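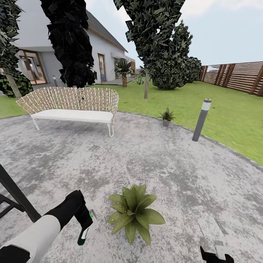

Fasalar Patio: README for the tidy-up episodes, with notes on the false grasp fault

Hello, and thanks for downloading. If you used an earlier copy, please read the section on the fault before you train anything on this one. I know long READMEs get skipped, and I've been guilty of that myself, but a few of us lost a good part of October to this and I'd love to spare you the same.

What you get

Fasalar Patio is a set of 1,430 simulated episodes of a two-armed robot tidying a garden patio, recorded with one head view and two wrist views. Every episode comes with joint positions, gripper width and a held flag for each hand. The simulator is Gisler, and the packing scripts come from our older Durkaston set, so the folder layout will look familiar if you've used that one.

The fault

The held flag was wrong in 200 episodes. It was supposed to turn on when the fingers closed against something and stopped short of fully shut. What we had done was compare the measured width with the commanded width, and whenever the command ran ahead of the fingers the two disagreed, so the flag came on with the hand in midair.

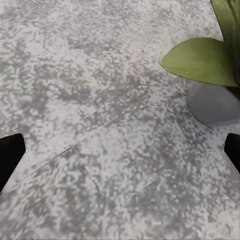

Ewurabena Ackah found it while she was looking into something else entirely (a planner that kept "delivering" objects it had never picked up). She started pulling wrist views next to the flags and reading them side by side, which is slow work, and I'm very grateful she stuck with it. Jaws spread wide over bare speckled paving, with a potted plant off past them and nothing between the fingers, should never be marked as held, and once you know to look for that sort of mismatch it's easy to spot. She wrote up the check as a short script, and you'll find it in tools/check_held.py.

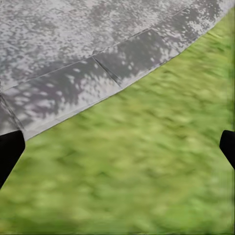 What we changed

The flag now needs contact on both fingers for 8 simulation steps in a row. Bienvenido Tan reran the labels over the whole set, and the old values are kept in a column called held_v1 for anyone who has to reproduce earlier results. Images and joint data were not touched.

Still open

Bottles are the hard case. With the grip on the bottle and the bottle tipped a little, contact can drop out on one finger for a moment, and the new flag goes off while the bottle is still in the hand. We know of 10 episodes with this flicker, listed in known_issues.txt.

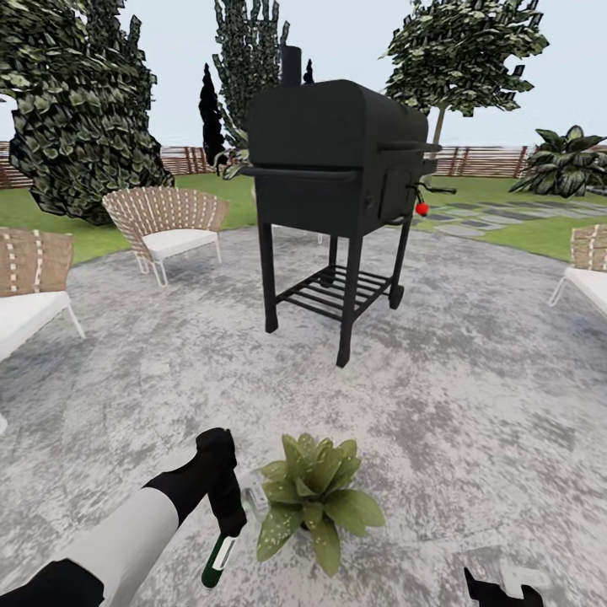
Adel Hegazy wrote to us that smoothing the flag over a short window cleared up most of the flicker for him, but that it also hid two real drops, so he went back to the raw contacts and would ask everyone to do the same if they care about safety stops. I agree with him, and please don't use the held flag by itself to decide when a real arm may move.

Questions and corrections are very welcome. Write to Kwesi Adjei and include the episode number.

Last updated 9th September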